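# Can a robot do the chores yet? Common questions

These are the questions we get most often at Rakside, by email and at the May open house. The answers are kept up by Zoi Lazaridis and Kavinda Kumarasinghe. If yours is missing, write to the front office and one of them will reply.

## What chores can your robot do now?

Drollik, our one-arm setup, can clear cups and bowls from a table, drop laundry into a bin, wipe a flat counter, and move parts from one tray to another. It does these jobs in our own rooms, with items it has handled before. In a strange kitchen it does much worse.

## Can it fold laundry?

Hand towels, yes, if they start out more or less flat. Shirts, sometimes. Fitted sheets, no. A towel takes Drollik 75 seconds. Most people need a few.

## Why is cloth so hard?

A bowl keeps its shape when you pick it up. A cloth changes shape every time it's touched, and the corner you want may be hidden under the rest of it. Two fingers closing on a cloth can also pick up two layers when you wanted one, and the arm often can't tell.

## Can it wash dishes?

It can load plates and bowls into a rack. It doesn't scrub. We have tried sponges, and the trouble is knowing when something is clean.

## Does a person have to be there?

Yes. Someone sits at the computer whenever the arm is powered, and that person can stop it. Some jobs also need a person to step in partway through, usually after a dropped item or a missed grip.
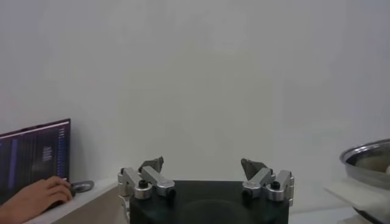
How often that happens depends on the job. Moving parts between trays goes a long time without help. Bowls with food in them need more watching, because a small tilt is enough to make a mess. Vasiliki Kalogeropoulos keeps the log of every stop, and we use it to decide what to work on next.

## Is it any better on a shop floor?

Generally, yes. At the Jomcombe shop, parts arrive in the same tray, facing the same way, under the same lights. An arm there has run 18 hours between stops. A home has none of that order, and people move things.

## Does it work with pets or kids around?

We don't allow either in the room while the arm is on.

## How many kinds of objects can it pick up?

The current list has 34. Clear glass, wet soap, and thin paper are not on it.

## Can I buy one for my house?

No. We don't sell Drollik and have no date for a home version. If you want a machine that helps now, a robot vacuum or a dishwasher will save you more time.

## Will it replace the people in my shop?

It may take over some loading and sorting. At Jomcombe, the 3 people who used to fill trays now run the arm and check parts. We can't promise that every shop will do the same.

## Can I visit?

Yes, in small groups. Ask for Filippos Balaskas at the front office and tell him which chore you'd like to see.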